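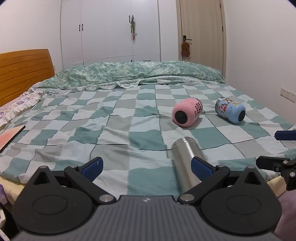 Datenbeschreibung: Zahnputzprotokolle Trerkolthorpe

Stand: März. Ansprechpartnerin: Solomiia Dovhaniuk

Inhalt

Der Datensatz enthält 1.072 Protokollzeilen aus dem Zahnputzprogramm der Grundschulen in Trerkolthorpe. Eine Zeile entspricht einem Kind an einem Besuchstermin. Beteiligt waren neun Klassen der Stufen 1 und 2. Erfasst wurde, wie lange geputzt wurde, welche Zahnflächen ausgelassen wurden und ob das Kind die gezeigte Reihenfolge (Kauflächen, außen, innen) eingehalten hat. Zahnärztliche Befunde sind nicht enthalten.

Dateien

protokolle.csv: alle Beobachtungen, Trennzeichen Semikolon, UTF-8
klassen.csv: Klassenkürzel, Stufe, Anzahl der Termine
bogen.pdf: leerer Beobachtungsbogen, wie er in den Klassen verwendet wurde

Felder in protokolle.csv

kind_id: zufällige Kennung, über alle Termine gleich
klasse: Kürzel, Schlüssel zu klassen.csv
termin: laufende Nummer, 1 bis 7
dauer_s: Putzdauer in Sekunden, mit der Stoppuhr gemessen
ausgelassen: Codes der ausgelassenen Flächen, mit Komma getrennt
reihenfolge: 0 = nein, 1 = teilweise, 2 = ja
beobachter: Kürzel der protokollierenden Person

Leere Felder bedeuten »nicht beobachtet«. Eine 0 in dauer_s bedeutet, dass das Kind anwesend war und nicht geputzt hat.

Erhebung

Die Termine lagen immer nach der Frühstückspause. Zuerst wurde am Gebissmodell vorgeputzt, danach putzten die Kinder in kleinen Gruppen am Waschbecken. Protokolliert haben Yaroslav Stetsiuk (YS) und Uliana Pylypenko (UP), in den Klassen der Schule Junwood auch Nazar Levchenko (NL).
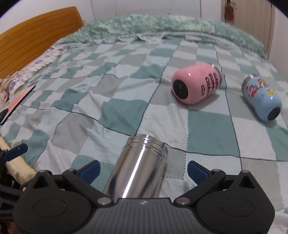 Die Bögen wurden am selben Nachmittag abgetippt und von einer zweiten Person gegengelesen. Bei Abweichungen gilt der Papierbogen. Die Originale liegen im Büro Weroswood und werden nicht herausgegeben.

Bekannte Probleme

NL hat beim ersten Termin die Dauer auf volle Minuten gerundet. Die Werte stehen unverändert in der Datei.
In zwei Klassen fiel Termin 4 aus. Die Nummerierung wurde nicht angepasst.
Der Code IU (innen unten) wurde ab Termin 3 strenger vergeben. Vergleiche über diese Grenze hinweg sind nicht sinnvoll.

Nutzung

Frei für Lehre und nicht kommerzielle Auswertungen. Versuche, einzelne Kinder zu identifizieren, sind untersagt. Fehler bitte mit kind_id und Terminnummer an Matvii Derkach melden, er pflegt die Dateien.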